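Tondance Forum > Planning and Control > Whole-body planner keeps picking the weird arm

curnis_fan
Saturday project report, and I'm having way too much fun with this. I've got the two-arm robot in the simulated living room, running the Fuvelen planner on top of my own perception node. The job is simple on paper: get a gripper to the things on top of the orange cube shelf (tissue box, phone, that bundle of twigs) without clipping the shelf or the other arm. The head view is what my segmenter gets to work with:

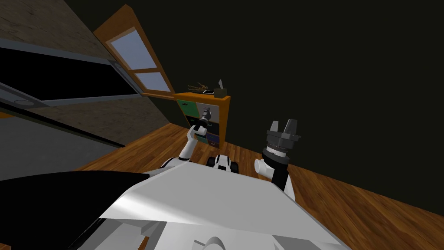 My planner config has a reach cost per arm and a shared collision margin. With the margin at 80 mm it finds a path for the tissue box nearly every time (love it!). For the phone, though, it flips between arms from one replan to the next, and the trajectory gets thrown out halfway. Has anyone added a switching penalty in Fuvelen without forking it?

lenuta_e
Yes! You don't need a fork. Write a cost plugin, keep the last chosen arm in it, and add a constant when the candidate differs. I started at 100 and went down until it stopped dithering. Also check which frame your reach cost is in. With the horizon leaning like that, I'd bet something is still being computed in camera coordinates when it should be in base.

shelfclimber
I disagree with the penalty. It hides the real problem, which is that both arms score almost the same for anything mid-shelf. Fix the scoring. I'd put manipulability in there and leave the history out of it.

curnis_fan
Lenuța, you were right about the frame!! Reach cost was using the camera's z as up. One line changed in the transform lookup. I also started logging the wrist view, so I can check the gripper model against the planner's finger geometry:

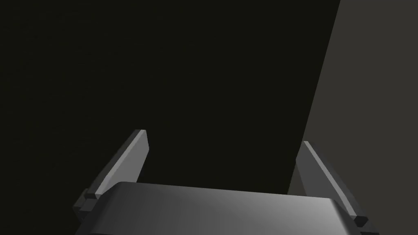 The collision meshes for the fingers were the old ones from the Szalai package, shorter than what gets rendered, so my margin was smaller than I thought. I've swapped them out and I'm rerunning with seed 901.

c_nyarko
Comfort here, I maintain the mesh converter. Please open a ticket if you pulled those from the current release. They should have been replaced in August.

shelfclimber
So two bugs and neither one needed a switching penalty. Just saying.

lenuta_e
Fair, but I'd still keep a small one. Equal scores will happen sooner or later and replanning noise will break the tie differently each cycle.

curnis_fan
Trying both, because why not! Manipulability term in, penalty at 3. Same room, same items: 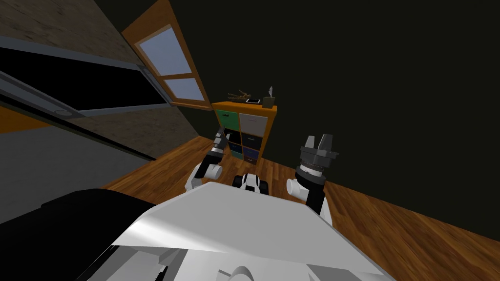 The next thing on my list is perception. The twigs are a pain: my segmenter returns a bunch of tiny fragments and the grasp sampler happily proposes a pose for every one of them. I'm thinking of merging anything whose boxes overlap before it gets to the sampler. Is that too crude?

c_nyarko
Crude but fine for a shelf top with gaps between things. Merge in 3D though. In the image you'll glue neighbors together as soon as the view shifts.

shelfclimber
Agree with Comfort. And post the plugin when you clean it up, I want to see how the two terms trade off.

curnis_fan
Will do, it needs comments first. Ticket for the meshes is in.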